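Home | Syllabus | Handouts | Lab hours | Past projects | Contact

Handout 4: Where the Examples Come From
Robot Learning, Practical Section
Instructor: Mayuree Khunthong

Last time we pretended the data was already on the disk. It was a lovely hour. Today we deal with how it gets there.

A policy learns from episodes. An episode is one attempt at one task, from the reset to the stop signal, with everything the robot sensed and every command it was given. For the card task, the target for the term is 3,000 episodes. We have 211. Those of you who signed up for this section because it had no problem sets may now do the arithmetic.

1. The task

Take a card, get it into a slot of the divided tray, let go. A child of four can do it while complaining about something else. For a five-fingered hand it is a fine way to spend October, because the slots are narrow, the cards are thin, and the partitions hide the fingertips from the head camera at the moment you would most like to see them.

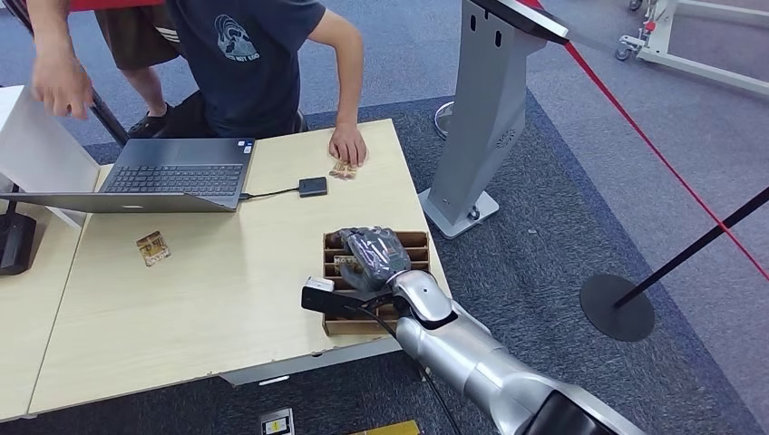 Anjani Wuisan wondered whether the failed tries should be thrown out, given that the whole point is to show the robot what good looks like. Keep them, but label them. A try that goes wrong and is then rescued is worth a great deal, since the policy will get itself into the same trouble and ought to have seen somebody get out. A try that goes wrong and stays wrong gets an F in the outcome column and goes in its own folder. What we can't use is a bad episode marked S by a person who wanted lunch.

2. What counts as variety

Left alone, every operator settles into a groove: same tray position, same approach, same small flourish at the end. The policy learns the flourish. Before each episode, roll for the following and write down what you got:

- tray position and angle on the table
- which slot is the target
- where the card starts, and which side faces up
- who else is at the table, and whether they are moving

Do not tidy the table to make it look scientific. Laptops, elbows and other people's cards will be there on demo day too.

The Kestmont set, which you read about in week 2, had 1,000 episodes with the tray in one spot. It worked beautifully in that spot.

3. Two views, two jobs

The head camera tells you where things are. The wrist camera tells you what the fingers are up to, along with a great deal about the carpet. Check both before you start recording, with the arm in its rest pose. You want the fingertips in the wrist view and the tray in the head view once the arm is raised.

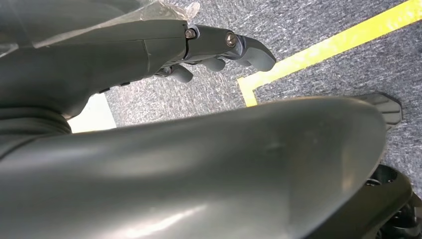
Moving the base between blocks is allowed, and encouraged, as long as you log it. Start a new block, note the new base position, and run one throwaway episode before the real ones. If you move the base in the middle of an episode, that episode belongs to the folder we call Harahap, where it will have company.

Idle stretches need trimming at both ends. Leave half a second. Trimier will suggest cut points, and it is right often enough to make you careless, so look at them.

4. For next session

Collect your share, one block per pair. Bring the log sheet filled in by hand, including the column headed "anything odd." An empty column will be read as fiction.

Read the Wutar notes on action chunking, first half only. The second half contradicts the first and we'll get to that.

Comments (3)

Cleiton Marinho
Do throwaway episodes count toward our share? Asking for my partner.

Mayuree Khunthong
No. Tell your partner the name is a hint.

Kartini Ngui
The log sheet link still goes to last year's version, the one without the outcome column. I penciled one in down the margin and it mostly fits.

Home | Syllabus | Handouts | Next: Handout 5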